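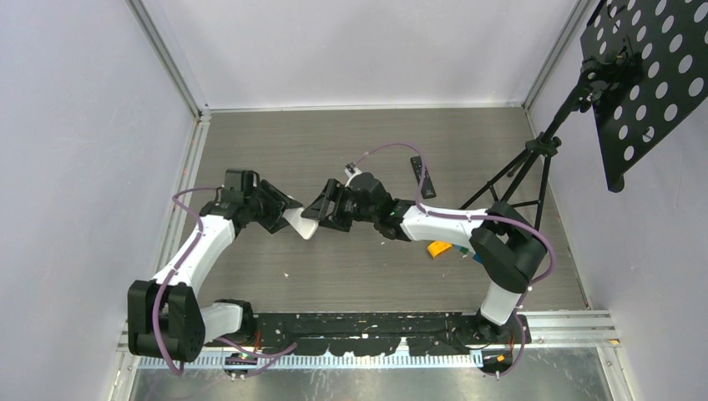 *Enclosure 3, Lindemann Room. Gray wood-grain work surface, lavender-white walls.*

Checked by: Ayantu Assefa
Second check: Macario Mendoza
Month: April
Asset tag: 2,745

Mark each line OK, FIX or N/A. Anything marked FIX needs a comment and initials. Leave the sheet in the Petari binder when both checks are complete.

## 1. Walls and surroundings

- [x] Walls upright and steady when pushed by hand — **OK**
- [x] No sharp corners or split edges at hand height — **OK**
- [ ] Outside of enclosure clear of boxes and bags — **FIX**
 - *Carton of Lullden shelf brackets left against the outside wall. Needs to go back to the storeroom. AA*
- [x] Walls wiped down — **OK**
 - *Used a damp cloth only. Do not use the Tellier spray on the walls, it leaves a film. AA*

## 2. Work surface

- [x] Panel lies flat with no lifted edges — **OK**
- [x] No cracks or splinters — **OK**
 - *Went over it with a flat hand, both directions. The streaks are part of the wood-grain pattern. Please don't report them as scratches again. MM*
- [ ] Surface free of dust and crumbs — **FIX**
 - *A few tiny white specks on the gray. Wipe before the next use and check the cloth for grit. AA*
- [ ] Small parts collected and put away — **FIX**
 - *Toy building blocks still out: blue one standing upright, lime-green, yellow round. They go in the lidded tub at closing. MM*
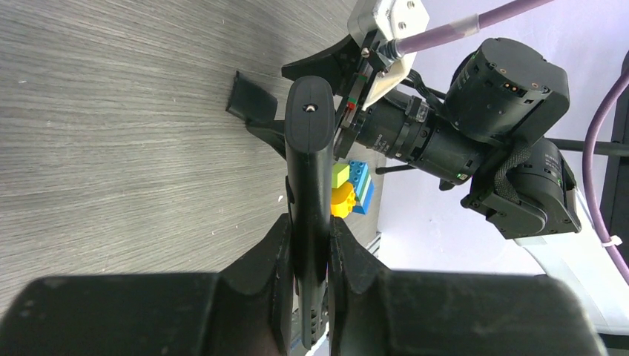

## 3. Cables and ties

- [x] Purple cables have no cuts or bare spots where they can be reached — **OK**
- [x] Cable tie on the right-hand run is closed — **OK**
 - *White tie. Tail is short enough. MM*
- [ ] Taped section checked — **FIX**
 - *Translucent tape on the upper cable. Tape is fine for now but I would like it replaced with a proper tie before the next inspection. MM*
- [x] Nothing resting on a cable — **OK**
- [x] Wall outlet cover tight — **OK**

## 4. Blocks

- [x] Studs and edges smooth — **OK**
- [x] No cracked pieces — **OK**
- [ ] Tub label readable — **FIX**
 - *Label is peeling. New one is printed, still on the desk. AA*

## 5. Room

- [x] Path to the door clear — **OK**
- [x] Fire extinguisher in place and tag current — **OK**
- [ ] Overhead lights all working — **FIX**
 - *2 tubes out by the door. Reported to the building desk at 11 a.m. AA*
- [x] Trash emptied — **OK**

## Follow-up

Ayantu: carton, specks, tub label.
Macario: cable tape, blocks.
Lights stay open until the building desk signs off.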